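Folding and Sorting Help Wanted - Pasia Home Helpers

We are a small, friendly outfit who go into people's homes and help them get on top of their clothes, bedding and all the odds and ends that gather in a bedroom, and we are looking for 2 more pairs of hands to join us from April. You don't need any experience at all, only patience, a tidy way with a T-shirt and a liking for other people's houses (which are always more interesting than your own!).

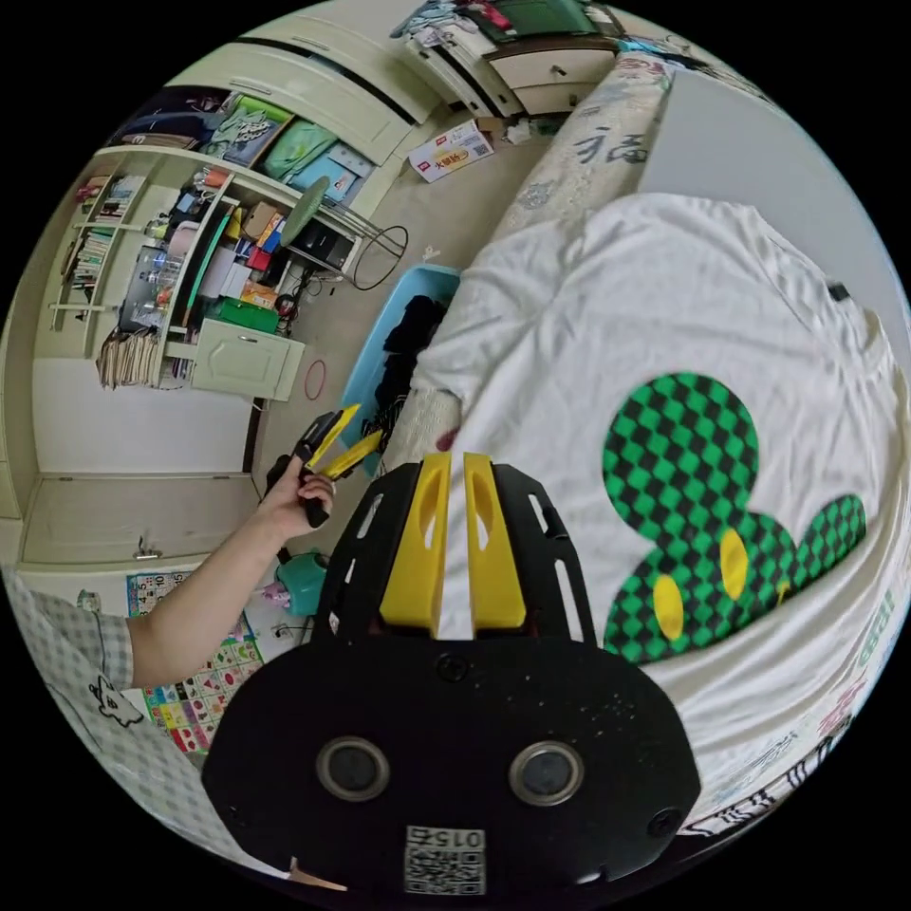

Most of our visits are to family bedrooms, and most of the work is clothes. You would be folding, pairing, hanging and putting away, and asking the householder kindly where things like to live, as every home has its own habits. We generally begin with the bed, where there is space to lay a T-shirt out flat with the print facing up, then move on to whatever is waiting in baskets on the floor or piled on top of the drawers. Shelves come last, and they do take a while when books, bottles and boxes have all ended up together - please don't rush them, and never throw anything out without asking first.

Visits are in the daytime and we try to keep each helper within 10 miles of home. You will go out with Mervyn Stockdale to begin with, who has been folding for us for years and is very good company, and after that you can choose your own visits from the list. We pay for your time and your travel, and the kettle is usually on.

If this sounds like you, do write a few lines to Ryan Crabtree at the Pasia office, telling us a little about yourself and which days suit you. Letters should reach us by 25 December 2019, and Ryan will ring everyone back in the new year.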